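Notebook, equipment planning, mobile base + arm
August 2026

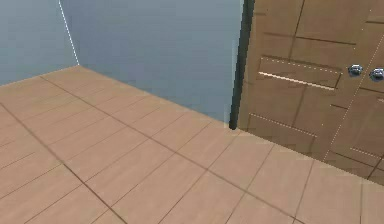
Started the budget again from a blank sheet. The old one had a line called "misc robot" and a sum next to it, and I could not reconstruct what past me thought that covered. Possibly hope.

What we need for next year: one mobile base that can carry an arm, one arm that can open an ordinary interior door, and enough compute that the sim jobs stop queuing behind each other. What we have: 366 hours of sim time left on the shared allocation, and one workbench.

Door task in sim is still the thing everything else hangs on. Corner room, plank floor, big brown door with two round knobs. I keep wanting to move on to rooms with furniture in them. Hertta keeps pointing out that we have not earned furniture.

Knobs are the budget problem. A lever handle can be pushed down with more or less anything. A round polished knob has to be gripped and turned, so the cheap two-finger gripper is off the list unless we pay for better pads. Wrist torque goes up too. Every time I make the door more realistic the arm gets more expensive. Tried the reverse yesterday, changed the knobs to levers in a copy of the room, and the quote dropped nicely. Then I remembered that the doors in our building have knobs. Copy deleted.

Quotes so far:

Mova base. Good clearance, decent battery, comes with its own charging dock. The dock is a separate line item, so "comes with" is the salesman's phrase and I'm leaving it in his mouth. Delivery in September if we order before they close the books.

Harside base. Cheaper, wider. I put its footprint in the sim room and it can't get close enough to the door to reach the knobs without the arm going nearly straight. Fine if the door opens away from us. Ours doesn't always. Asked whether they do a narrow version. They sent me the brochure for the wide version.

Hakard arm. Enough wrist torque with margin left over. Ugly cable routing down the outside of the forearm, which will catch on something, and I would bet on the knob. Budget 2,000 for spare cables and mounts over the life of the thing. Hertta thinks that is high. Hertta was not here for the last arm.

Still waiting on Hämäläinen for the compute node. Their first offer had 32 cores and a support contract that cost more than the cores. Asked for the same without the contract. Silence since then.

Things I left out of the old budget and am not leaving out again:
- shipping on the base (it is a pallet, it goes on a truck, trucks cost money)
- a real door in a real frame, bolted to something
- spare knobs, same diameter as the sim ones
- flooring offcuts for the wheel tests. The sim floor has long joints running across it and right now the physics treats them as perfectly flat. Real joints are not flat. Want 10 planks, and someone to lay them badly on purpose
- safety mat and an e-stop that isn't held on with tape

The door rig is the only item the finance form has no category for. I tried "fixtures" and got it back with a note saying building fixtures go through facilities. Facilities says they don't do doors that aren't attached to rooms. Resubmitted as "test apparatus, hinged."

Plan as of tonight: Mova base, Hakard arm, compute pending. Rent the base for a month first if they'll allow it and put the rent against the purchase. If the answer is no, we buy the arm now, bolt it to the workbench and roll the door up to it, so the robot stays put and the building comes to us. Hertta wrote "acceptable" next to that in pencil.

To do:
- ask Mova about rental, get it in writing
- chase Hämäläinen again
- run the knob turn with the Hakard torque limits, both knobs, at least one overnight batch
- measure the actual doors on our floor before paying for a copy of one
- find out who has the tape measure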